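Where the Damp Comes From

Condensation in older flats is usually blamed on the tenant. The measurements point to the building at least as often.

The housing blocks on the north side of Plarville were put up quickly and have been altered slowly. The walls are solid brick, the windows were replaced with sealed double glazing, and the open fireplaces were bricked up when the gas heating went in. Each of these changes was sensible when taken alone. Together they removed most of the routes by which moist air used to leave the rooms.

Wakana Hattori is a building surveyor who has worked on the blocks since the window replacement. Her standard visit takes two days. On the first she fits small humidity loggers in the kitchen, the main bedroom and one unheated space, and on the second she takes surface temperatures with a contact probe. She does not rely on the handheld damp meters sold in hardware shops, which measure electrical resistance and will read high on plaster that contains salts, whether or not it is wet.

The quantity that matters is the dew point. Air at a given temperature can hold a limited amount of water vapour. When it touches a surface colder than its dew point, the surplus is left behind as liquid. Air at 20 degrees and 60 per cent relative humidity has a dew point of 12 degrees. A living room wall above a radiator will rarely fall that low in winter. An outside corner behind a wardrobe can do so on any cold night.

Mould needs less than that. It does not require visible water, only a surface where the relative humidity stays above 80 per cent or so for long enough. Hattori's reports therefore give the number of hours spent above that level, and leave the daily average to an appendix.

Bedrooms and still air

Kitchens and bathrooms produce most of the vapour, but bedrooms have most of the complaints. Two sleeping adults release a steady quantity of moisture through the night with the door shut and the heating off. The vapour from an evening's cooking also drifts towards the coldest room in the flat, and that is generally the bedroom.

Mayu Aoki, who manages lettings for a group of flats in Povville, began recording the position of furniture in her inspection notes last November. Of 13 bedrooms with mould, 8 had a large item pushed flat against an outside wall. Her sample is small and she makes no claims for it, but it agrees with the physics. Furniture acts as insulation on the wrong side of the wall. It keeps room heat from the plaster while letting vapour through.

Storage under a bed is a minor version of the same problem. Fabrics packed tightly near a cold floor take up moisture and dry out slowly. A gap at the back helps, as does opening the storage during the day when the room is heated.
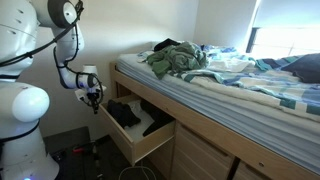
What can be done

Extraction comes first. A continuous low-speed fan in the bathroom removes more water over a day than a powerful one wired to the light switch. The Dumex units fitted in Plarville run at a trickle and step up when humidity rises. They need an air gap under the door to work properly, and new carpet often closes it.

Heating comes second. Short bursts warm the air and leave the walls cold. A lower temperature held for longer costs a similar amount in a solid brick flat and keeps surfaces above the dew point.

Insulation comes last, as it is expensive and easy to get wrong. Internal boards make the brick behind them colder, and any vapour that passes the joints will condense there. Hattori specifies a continuous vapour control layer and checks the window reveals herself. The trial flats at Shezi have had boards on 3 walls for two winters, and the loggers are still in place.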